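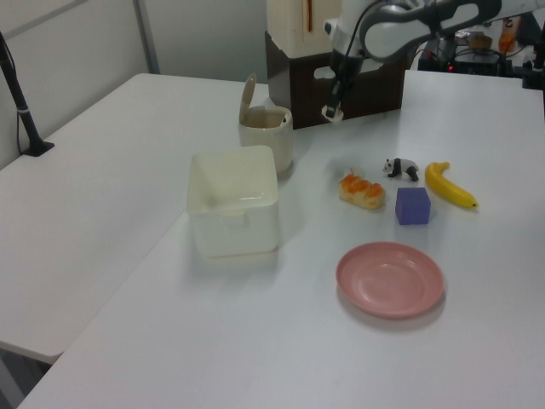 Review: Prisus Parade Route Barrier Kit
Nov 13, 2019

The Bolgate Holiday Parade Office replaced its crowd barriers this year after the previous set failed its spring inspection. Following a review of offers from three suppliers, the office purchased the Prisus interlocking barrier kit through the regional dealer Drarura. The following assessment is intended for other municipal and nonprofit parade organizers who are considering a similar purchase.

The order consisted of 309 panels, each eight feet long, with connecting pins and a set of flat feet. Delivery was made in June in two truckloads. All panels arrived in usable condition, although 8 had scratched coating at the lower rail. Drarura credited the account for these and did not ask for their return.

Setup

The kit was first used at the summer band march and again at the rehearsal for the holiday parade. Panels hook together at the side and are held with a drop pin. Two people can place and join a panel without tools. On level pavement the connection is quick and firm. On the hill approach to Courthouse Square, where the road crowns sharply, crews had to lift one end of many panels to seat the pin, and progress slowed considerably. The printed instructions do not address sloped streets.

The flat feet are a clear improvement over the raised feet on the old barriers. Spectators with strollers and wheelchairs were able to move along the curb without difficulty, and the office received no reports of tripping at either event.

Sponsor banners

The presenting sponsor agreement requires continuous signage along the final blocks of the route. The kit includes banner sleeves sold as fitting any standard panel cover. The sleeves hold well in light wind. In stronger gusts during the rehearsal, several banners filled and pulled their panels out of line. Vented banners are recommended, and the sponsor should be told of this before artwork is printed.

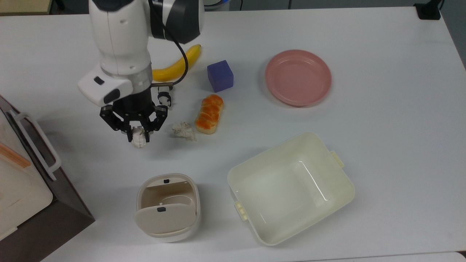 How many panels are needed to line both sides of a single block?
The Bolgate route uses 103 panels for its longest block, counting both curbs and leaving openings for the two crosswalks.

Storage and transport

Panels stack on rolling carts, which are sold separately. The carts are sturdy but wide, and they do not pass through a standard single door. Organizers who store equipment indoors should measure their entrances before ordering. The carts roll easily when fully loaded, and the wheel locks held on the ramp at the storage building.

Comparison

The office also tested a sample of the Vương barrier. It is lighter and easier to lift, but it shifted more readily when leaned upon and its finish marked quickly. For a short neighborhood route it may be the more practical choice. For a route with heavy crowds at the curb, the Prisus panel is preferred.

Cost

Carts were priced at $379 each, and the office considers this high for the construction provided. Replacement pins are inexpensive and should be ordered in quantity with the kit, as they are easily lost during overnight removal.

Recommendation

The Prisus kit is recommended for medium and large parades on mostly level streets. Organizers with steep sections should request a trial delivery before committing to a full order.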